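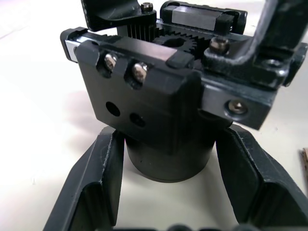 The gripper on the bench at Lolside, fingers open.

Wanted: two or three people to help finish a robot arm

We are a small group building a robot arm in the shared workshop at Lolside, and we are short of hands. The arm is meant to pick things up from a table and put them down somewhere else on the same table. A toddler does this for a biscuit. We have been at it since last December.

The gripper works on rails: a motor turns a pinion, gears pass it on, and the two fingers slide apart or together. Adelino Peixoto drew it and Kanchan Pathak redrew it so that a human being could get a hex key to the screws. Both are still on speaking terms. It will close on most things you put between the fingers, and now and then it lets go when asked.

What we need:

Someone who likes mechanical fiddling. There is backlash in the gears and a carriage that binds at one end of its travel. You should own calipers, or be willing to share ours without walking off with them.

Someone who can write Python that other people can read. Georges Najjar wrote most of the control code and has kindly left 257 comments in it, a good number of which say "fix this".

Someone patient for testing. Our target is 3000 grasps before we let the arm anywhere near the Brimham open day, and we have logged 118. You will place an object, press a key, write down the result, and do it again. Tea is provided. Conversation varies.

No degree needed, and no experience with robots either – Munther Mansour joined us from a bakery and now does all the wiring. You do need to be over 18, able to manage one evening a week until the spring, and calm in the presence of a machine that sometimes goes left.

The money: there isn't any to speak of. These are unpaid places. We cover the workshop fee and up to 100 pounds each in travel over the whole project. Bring receipts, as Rami Moussa looks after the budget and enjoys them.

Tools, parts and safety glasses are supplied. Closed shoes, please. Long hair tied back and no dangly sleeves near the gears.

To apply, leave a note for Rami at the Lolside front desk with your name, which of the jobs you fancy, and a few lines on something you have built or mended. Failed repairs count, and tend to make better reading. We'll ask you in for an evening at the bench before anyone commits to anything.

Posted 2021-10-26

More from the noticeboard
Illum lamp kit: two spare places on the soldering night
Wanted: bench vice, any age, jaws must meet
Mercado stall rota for December
Laser cutter induction, new times
Lost: one good tape measure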